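Datasets > Text > Clerkent Household Textile Care Notes

# Clerkent Household Textile Care Notes

Posted in March by the Flenine data desk

This is a collection of short written notes on washing, drying, storing and mending household cloth. Each note was typed in by the person who wrote it, then checked for spelling and split into fields. The current release is version 2 and holds 3,398 notes.

## What is in a record

Each record has these fields:

- `note_id`: a running number, never reused
- `item`: blanket, throw, tablecloth, towel, curtain, rug, other
- `fiber`: as stated by the writer, or `unknown`
- `color_group`: plain, two-color, multicolor
- `task`: wash, dry, store, mend, stain
- `text`: the note itself
- `lang`: always `en` in this release

The `fiber` field is the weak one. Many people don't know what their blankets are made of, and care labels get cut off. We did not guess. If the note says "some kind of wool mix," the value is `unknown` and the wording stays in `text`.

For `color_group`, anything with three or more colors is multicolor, no matter how the colors are laid out. Stripes, checks and prints all go in the same group.
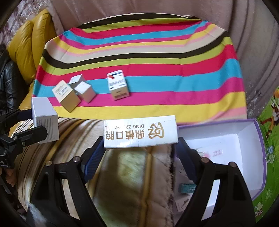
Kinoshita wrote in on the tracker that lumping stripes in with prints loses something useful, as most of the notes on color bleed are about a dark band running into a light one next to it, and asked whether a pattern field could be added. It is planned for the next version. Until then, searching `text` for "stripe" and "band" will find most of those notes.

## How the notes were collected

Writers filled in a plain web form. It asked for one item and one task per note, and a limit of 2,000 characters. Longer entries were sent back to the writer to be split. We removed street addresses, phone numbers and order numbers by hand.

Version 1 had 649 notes that were close copies of one another, mostly the same vinegar rinse advice. These were dropped in version 2. Their numbers are listed in `removed.txt`.

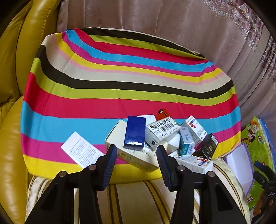
Striped cloth in the multicolor group, with boxes on top.

## Known problems

- Water temperatures are given in both Fahrenheit and Celsius and have not been converted.
- "Throw" and "blanket" overlap. Writers picked the label themselves.
- Stain notes lean heavily toward coffee and candle wax. There is very little on ink.
- Some advice is contradictory. We kept both sides and did not mark either as correct.

None of the notes were tested by us. Do not treat them as care instructions for a valuable piece.

## Files

`notes.csv` is the full set. `notes_small.csv` is a sample for trying out scripts. Both are UTF-8 with a header row. The Grundeck mirror carries the same files but can lag behind after a release.

## Use

Free to use and change, with credit to the Clerkent notes. If you publish a corrected version, please give it a new name and keep the original `note_id` values so the two can be matched.

Contact | © Flenine | Back to top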